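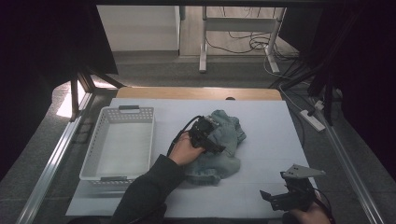

The Kerekes honey and tea works opens its doors to the public one afternoon in July, and I went because I buy a lot of their honey sticks and wanted to know who to blame for my dentist. The plant is in Okthorpe, at the end of a road that has no other purpose. You park on the grass, sign a sheet saying you have no open wounds, and get a hairnet. You also hand over anything loose, and it goes in an envelope. It held my watch, two rings and a cough drop, and the cough drop was not returned.

Our guide was Krishnamoorthy Kurup, who runs the blending floor and has the calm of a man who has been asked many times whether bees are involved. (They are, but they live elsewhere.) He took us first to the warming room, where the honey comes in drums and stands until it is willing to move. It is kept at bath temperature and smells wonderful for four minutes. After that it smells like being trapped in a candle.

The sticks are filled on a machine called the Droltar, which everyone there talks about the way farm families talk about a bad-tempered horse. It takes a long plastic straw, fills it, pinches it, seals it and drops it in a tray. On a good run it does 2,054 an hour. We saw it on a medium run. It stopped twice, and both times a woman in blue gloves opened a panel, looked inside for a while and closed it again, and off it went. I asked what she had done. She said, "Looked at it."

Flavors are mixed upstairs. There are 31 in the catalog, and I had tried most of them before I ever set foot in the building, so I can report that the lemon tastes the same whether or not you are wearing a hairnet. Clove is better than you'd think. Watermelon is exactly what you'd think. Kurup let us smell the cinnamon oil with the cap off and told us not to lean in, and a man from the back of the group leaned in. He sat out the tea section.

The tea section was the part I'd come for and the part they hurried. Kerekes doesn't grow any tea, it packs it, and the packing room is loud enough that Kurup gave his whole talk by pointing. I gathered that the black tea goes left. There was a second talk in the hallway about boxes, which are supplied by Cirkell and have a tuck flap they are very pleased with. I have since opened one at home. It's a good flap.

Tasting was in the canteen, at long tables, with paper cups. You got 2 teas and as many honey sticks as you could take without being looked at. The Okthorpe Breakfast is strong and plain and I bought a tin. The other was a white tea with rose, and I drank it politely, facing a wall.

The shop is at the exit, naturally. Factory prices are a dollar under what I pay at the grocery store, less the gas. Seconds are the real bargain: bags of sticks that came out bent or half full, sold by weight. The bag I bought was marked 1,041 grams in ballpoint, and I've been working through it at my desk. The bent ones are hard to squeeze from the bottom, so start in the middle and push both ways.

Wear closed shoes, as they turned away a woman in sandals. The restroom is before the hairnets, and going back for it means signing the sheet again.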